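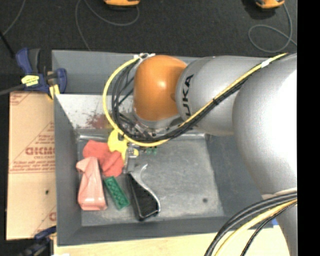

3.2 Bin geometry and floor condition

Storage bins used for mixed small goods are usually specified by volume and load rating, and the shape and wear of the interior receive less attention. The study covered 520 bins at the Dukdale and Benusar sites, all in service on a Tuesday in December. Each bin was emptied, measured and returned to use the same day.

Bins were sorted into 2 groups by wall form. Straight-walled bins held more goods for the same outer size, but small items settled in the corners and were slow to remove. In bins with sloping walls, items came to rest on the flat part of the floor (Figure 4).

Figure 4. Deep grey bin with sloping matte walls and a flat floor, holding a small group of objects. Light scratches and smudges are visible on the floor.

Floor wear was graded by Elvia Villalobos using the Santoso scale. Scuffing alone was graded as light wear and did not lead to withdrawal. Stains on the inner surfaces were recorded separately, as their source could not be determined by eye. Bins were graded again after 200 further fillings, and the results are given in Section 3.3.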